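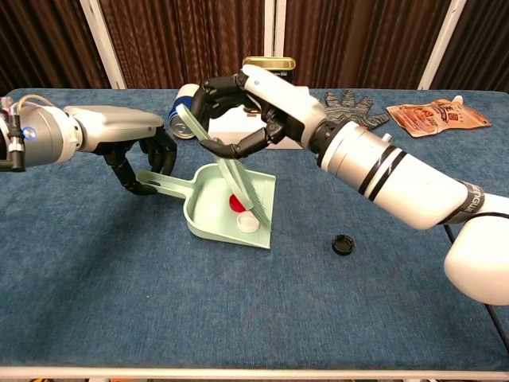 Mint-green dustpan on a blue cloth

Getting crumbs out of a felt games table cloth?
Posted 19/10/2021

We play cards every week and the cloth is full of biscuit bits. Brushing pushes them further in. Any tips before our big November evening?

Wellington Rangel

Ooh, I love this one! Lay the cloth flat and brush one way only, with short strokes towards you, then go over it with a barely damp rubber glove. It lifts fluff brilliantly (cat hair too!). I've had my Runoren cloth 12 years and it still looks lovely.

Thijs Brouwer

Take it outside and shake it. Works for me!

Evangelista

Seconding the glove! Do test a corner first if yours is a dark colour.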